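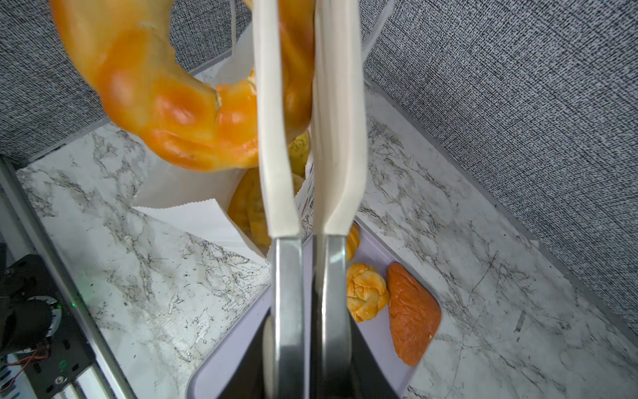 Hiwot Degefa asked me whether the pads have to come off every single time you clean the fingers, or if a wipe in place is good enough.

A wipe is fine between batches. At the end of the day, take them off! Glaze creeps in along the edge where the white pad meets the metal, and once it sets up in there the pad starts to lift. I lost a whole pair that way in my first month with the Cadberg cell, so I'm a bit of a nag about it now.

What do you clean them with?

Warm water, a drop of plain dish soap and a soft cloth, then a second cloth with just water. Dry them all the way before they go back on. Please keep degreaser away from the pads (it turns them tacky, and then the buns don't want to let go). The metal ends can take a plastic scraper if there's sugar baked on.

How do I know when a pad is worn out?

Press it with your thumb and let go. It should spring right back. If the dent hangs around, swap it, and swap both sides together, even if the other one looks great. A fresh pad opposite a tired one pulls the pastry off to one side and it catches the lip of the bag on the way down. I get around 200 hours out of a set, less when we're doing a lot of glazed stuff.

My grip was perfect yesterday and now it's squashing everything. What happened?

Did you change the pads? New ones are a little fatter, so you have to run the finger zero again. Close the fingers empty, nice and slow, until they just touch, and save that as zero. Then try it on a soft roll before you try it on anything you'd like to sell. Mesfin Araya skips the roll and goes straight to a braided bun, and I'll admit his cell runs fine, but I still wouldn't.

Do I need a separate setting for each kind of bread?

Pretty much, yes. I keep 6 in the Ostrowski controller. Twisted and ring-shaped pastries get the lowest force and the slowest lift, because they bend. Long crusty loaves can take a lot more. Small rolls are easy on force but fussy on height, so check how far down the fingers reach into the tray and leave a bit of clearance.

The fingers keep snagging the paper bag. Any ideas?

Fold the sides of the bag out nice and wide first. A half-open bag will get you every time. If it's open and you're still snagging, your drop point has probably wandered, usually after somebody bumped the rail. Jog the arm over the bag, look straight down between the fingers, and teach the point again.

How often should I check the screws?

Every Monday before the first tray goes out, with the power off. Snug, not gorilla tight. Gemechu Adugna stripped one on our Flendex bracket and we were down until lunch waiting on a new one. While you're in there, run a hand along the wires and make sure none of them rub when the arm swings.

Can I order just one finger?

Gamis sells them in pairs only. Keep the leftover in the drawer, you'll want it someday.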